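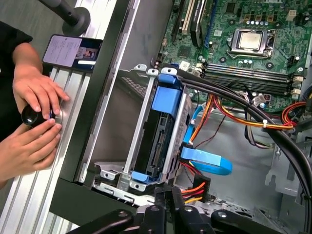

Pevton Yarn & Pattern Shop: Customer Help Desk

Ticket 709
Subject: Utinano cardigan, sleeves do not match the body, or each other
Opened by: Tomoyo Kinoshita
Handled by: Benjamín Pereyra
Status: Closed, with a swatch

Tomoyo, first message
I'm knitting the Utinano cardigan in the second size. The body came out lovely. The left sleeve would fit a fence post. The pattern says to pick up stitches and work to 130 rows, decreasing as you go, and I did, and I now own a wool drainpipe. Is there a mistake in the PDF? I printed it in January, if that matters.

Benjamín
It does matter, sorry. The January file has a typo in the sleeve section. "Decrease every 4th row" should read "every 8th row" for the two larger sizes. You have the second size, though, so you should be fine, and your drainpipe is a separate problem. Which needles did you use for the sleeve, and which for the body?

Tomoyo
Same needles. Well, same size. The body was on my long circular and the sleeve was on double points because the cord wouldn't go around.

Benjamín
Metal or wood?

Tomoyo
Circular is wood. Double points are metal. I feel a lecture coming.

Benjamín
A short one. Plenty of people knit tighter on one than on the other. Could you measure four inches of each, flat, without tugging it to make me happy?

Tomoyo
Body: 22 stitches. Sleeve: 26. I tugged a little and it was still 26.

Benjamín
There's our drainpipe. The pattern wants 22. Go up a needle size for the sleeves, swatch in the round, wash it, let it dry, measure again. Please do the washing part. I can tell when people skip it.

Tomoyo
Swatched. Washed. 23 stitches. Went up one more and got 22 on the nose. Ripped out the sleeve during a movie I can't tell you anything about. Second question: I'm short on yarn. I have 163 yards of the Tanabe wool left and two sleeves to go, counting the right one, which I made on the wood circular with the cord looped out and which is too wide.

Benjamín
You could have mentioned the right sleeve. Rip that too and you'll have its yarn back. Wind it into a skein, soak it and hang it up so the kinks drop out. I'd still order one more ball. Your dye lot is gone, so use the new ball for both cuffs and call it a design choice.

Tomoyo
Both sleeves done. They match. The cuffs are a shade darker and my sister asked if I planned it. I said yes.

Benjamín
Closing this. The corrected PDF is in your downloads, under the same file name as the wrong one. I've asked for that to be changed.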